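Tiempo de lectura: 8 min
308 compartidos · 8 comentarios

Trucos de taller para quien se ha metido a montar un robot y ya no sabe dónde dejar los destornilladores

Varios me habéis escrito preguntando cómo llevamos lo del taller compartido, así que va todo junto y sin mucho orden, como lo tengo en la libreta. Aviso: yo vengo de arreglar lámparas y tostadoras, lo de los brazos y las manos lo he ido aprendiendo a base de meter la pata (y de preguntarle mucho a Krystyna Szczepańska, que tiene una paciencia infinita conmigo).

1. Los tornillos, en hueveras

De verdad, olvidaos de las cajitas caras. Una huevera de cartón por cada articulación que desmontéis, con el nombre escrito en la tapa a rotulador. Yo empecé echándolo todo en un tarro y me pasé una tarde entera probando tornillos que eran casi iguales. ¡Casi! Un milímetro más de largo y ya te roza con la pieza de dentro.

2. Fijador de roscas, una gotita y ya

Las pinzas y los dedos vibran muchísimo y los tornillos se van aflojando solos. Ponedles fijador del flojo, del que luego se quita con herramienta de mano. El mío es de Vorel y me va bien, pero cualquiera de fuerza media-baja os sirve. Y no lo acerquéis al plástico, que hay algunos que se agrietan.

3. Cables: velcro antes que bridas

Con las bridas acabas cortando cada dos días. Yo uso tiras de velcro de las de jardinería, cortadas a lo largo, y dejo siempre una curva generosa en la muñeca. Antes de encender, muevo el brazo a mano hasta los dos extremos y miro si algún cable se queda tirante. Es un minuto y me ha ahorrado ya dos conectores.

4. La mesa, de un solo color

Esto me lo enseñó Krystyna. Si vais a usar cámaras, forrad la mesa con una tela lisa y mate, bien planchada (la plancha de viaje vive ya en el taller, qué le vamos a hacer). La nuestra es verde. Se lava a treinta grados, sin suavizante, y se tiende estirada para que no coja marcas de pinza.

5. Practicad con comida que se deje aplastar

Al principio usábamos pelotas de goma y claro, todo parecía salir de maravilla, porque una pelota lo aguanta todo. Con mandarinas peladas te enteras enseguida de si aprietas de más. Pelarlas es lo pesado: yo les doy primero una vuelta sobre la encimera con la palma de la mano, suavecito, y la piel sale mucho mejor. Una al plato, otra fuera, y a probar a velocidad baja. Poned siempre un plato con algo de borde, que recoge el zumo y se friega en un momento.

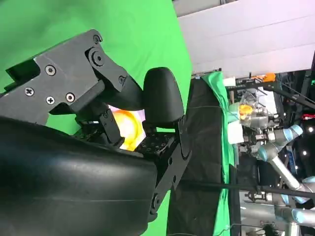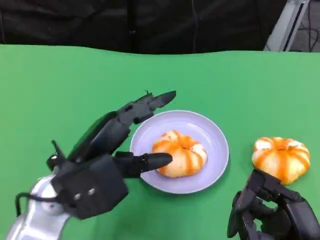

La pinza negra en la primera y las mandarinas, ya sin piel, en la segunda.

6. Limpiar los dedos sin estropearlos

El zumo de mandarina se seca y se queda pegajoso, y luego se le pega todo el polvo del taller. Paño de microfibra apenas humedecido, una gota de lavavajillas, y después otro paño seco. Nada de chorro de agua ni de limpiador en espray directo a las juntas! Para los rincones va genial un cepillo de dientes infantil, que tiene la cerda blanda. Y con la corriente quitada, por favor.

7. Apuntad lo que gastáis

Nosotros llevamos la cuenta en una hoja pegada detrás de la puerta. De diciembre para acá van 1.876 entre tornillería, tela y cables, y sin apuntarlo habría jurado que era la mitad. Lo que más se come el presupuesto son los conectores, así que ahora los pedimos de golpe y los repartimos entre todos.

Me queda pendiente contaros lo de las cajas de transporte, que las estoy forrando con una esterilla vieja de yoga. Cuando tenga la segunda terminada os la enseño.

8 comentarios · Compartir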